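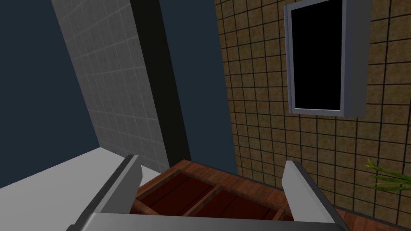
Furniture Repair and Finishing Assistant (full time)
Bittencourt Restoration, Skusivstead

Bittencourt Restoration repairs and refinishes household furniture for private customers, estate sellers and a few small hotels. We are looking for one assistant to join the shop in June. The job is a permanent position after a trial period of three months.

Most of what comes through the door is case furniture: dressers, desks, sideboards, sewing cabinets and file chests. The usual problems are worn runners, split bottoms, loose joints, missing veneer and old finish that has gone cloudy or sticky. We also take in chairs and tables, but we do not do upholstery. That work goes to a separate shop in Relska, and you would sometimes drive it over there.

What you would do

Take furniture apart, label the parts and write up the condition on a job sheet.
Clean old glue out of joints and reglue them with hide glue or PVA, depending on the piece.
Fit new drawer runners and stops, and plane or wax drawer sides that stick.
Strip, sand, stain and finish. We use shellac, oil and a waterborne lacquer.
Mix and match color under the direction of the senior finisher.
Load and unload the van, with a second person for anything heavy.
Keep your bench and the shared sanding room clean.

For the first few weeks you would work next to Wellington Bastos, who runs the bench side of the shop. After that you would have your own jobs, starting with the simpler ones. Customers sometimes come in to look at color samples, and you may be asked to talk to them if the front desk is busy.

What we are looking for

At least one year of paid work in furniture repair, cabinetmaking or wood finishing, or a finished course in one of these. We will consider someone who has learned at home if they can show us several completed pieces.
Safe use of a table saw, bandsaw and router.
Able to lift 50 pounds and stand for most of the day.
A valid driver's license.
Handwriting other people can read. Job sheets are still on paper.

French polishing, veneer patching or turning would be useful. None of them is required. If you have only done new construction and want to move into repair, please apply, but say in your letter why you want to change. Old work is slower and a good part of the day goes to undoing somebody else's screws and filler.

Hours and pay

Hours are 7:30 a.m. to 4 p.m., five days a week, with half an hour for lunch. Once a month we open on Saturday morning for pickups. The staff take turns, and whoever works it gets the time back the following week.

Pay starts at $609 a week during the trial period and is reviewed at the end of it. You get paid holidays, two weeks of vacation in the first year and a yearly allowance for hand tools. Dust masks, gloves, ear protection and shop aprons are supplied. You may use the shop for your own projects after hours if another member of staff is in the building.

The shop

We are at 116 Julent Road in Skusivstead, on the ground floor of the old seed warehouse. The workshop is around 2,000 square feet, with a separate spray room and a heated storage area for work that is waiting on parts or drying. There is free parking behind the building. The bus from Relska stops at the corner, but the first one gets in at 7:40, so talk to us about a later start if you would depend on it.

How to apply

Send a letter of one page, a list of your past jobs and up to six photographs of work you have done. Before and after pictures of the same piece are the most helpful. Please note which parts of the work were yours. You can mail these or leave them at the front desk on any weekday. Put "Repair Assistant" on the envelope.

People we want to meet will be asked in for a paid half day at the bench. You would reglue a joint, fit a drawer and finish a small sample board. Bring your own chisels and a block plane if you have them. Otherwise, you can use ours.

We answer every application, including those we turn down. Questions about the job can go to Wellington Bastos at the shop, preferably after 2 p.m.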